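Plavcombe Hard Wax Polish for Wooden Furniture
Home > Care & Cleaning > Wood > Polishes and Waxes

Sizes: 8 oz tin, 16 oz tin
Finish: Soft gloss or High gloss
Scent: Light orange, fades overnight

If you've got a table you love, you probably already know how it goes. It looks wonderful the week it comes home, and then come the mugs and the homework and the plates slid across without a mat, and one morning the light comes in low and you notice the whole top has gone a bit tired. We have been there with every table we own (and we own too many), and Plavcombe is the polish we kept reaching for long before we had a shop to sell it in.

It's a paste wax, on the firm side, made for us in small batches by the Srithong workshop. The base is beeswax and carnauba, with enough orange oil to make it spread nicely. There's no silicone in it, so if you ever decide to have a piece refinished down the road, your refinisher won't be cursing your name! It goes on thin, buffs up quickly, and leaves a surface that feels smooth under your hand and never greasy.

What it's good for

Dining tables, side tables, desks, dressers, bookcases, chair arms, bed frames, banisters and picture rails. It works over varnish, lacquer, shellac and most oil finishes. We've had very nice notes from people using it on old radio cabinets and piano benches too, and one customer does all her kitchen stools with it every September before the family descends.

Please don't use it on bare outdoor wood, on floors (it makes them slippery, and we don't want anybody going over), or on cutting boards.

How to use it

Wipe the surface down with a barely damp cloth and let it dry completely. Take up a little wax on a soft cotton rag - a dab the size of a pea will cover more than you think - and work it in along the grain. Leave it for twenty minutes, or until it looks slightly hazy, then buff with a clean cloth. For High gloss, wait an hour and do it all again. Two thin coats are always nicer than one thick one, and a lot less work for your elbow.

A table in daily use will want a fresh coat every three or four months. Bookcases and dressers can go a year.

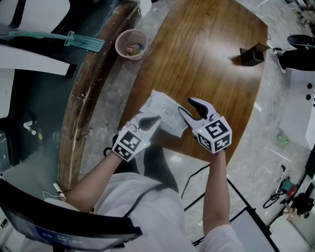

A glossy finish on a warm brown, rounded wooden tabletop.

Which finish should I choose?

Soft gloss suits oak, ash, pine and anything with an open grain, where too much shine can look a little plasticky. High gloss brings out the darker and redder woods, and it's the one most people pick for a dining table. If you're torn, start with Soft gloss, as you can always go up from there. Going back down means stripping the wax with mineral spirits, and that's an afternoon you won't get back.

Details

Item number: 2243
Coverage: up to 60 square feet per 8 oz tin, one coat
Shelf life: 2 years from opening, lid on tight
Storage: cool and dry, away from heaters and open flames
Goes well with: Bistorau buffing cloths, Ralbridge scratch filler sticks

A note on the rags, and please do read this one. Lay used cloths out flat to dry, outdoors if you can, before you throw them away. Oily rags left balled up can heat up by themselves and catch fire.

Shipping and returns

We pack orders every weekday morning and anything in by 11 a.m. goes out the same day. Tins ship by ground only. Unopened tins can come back to us within 60 days, and if you've opened one and simply don't get along with it, write to us anyway and we'll see what we can do. We're always happy to talk about tables - send us a picture of yours if you're not sure what finish it has, and we'll give you our best guess.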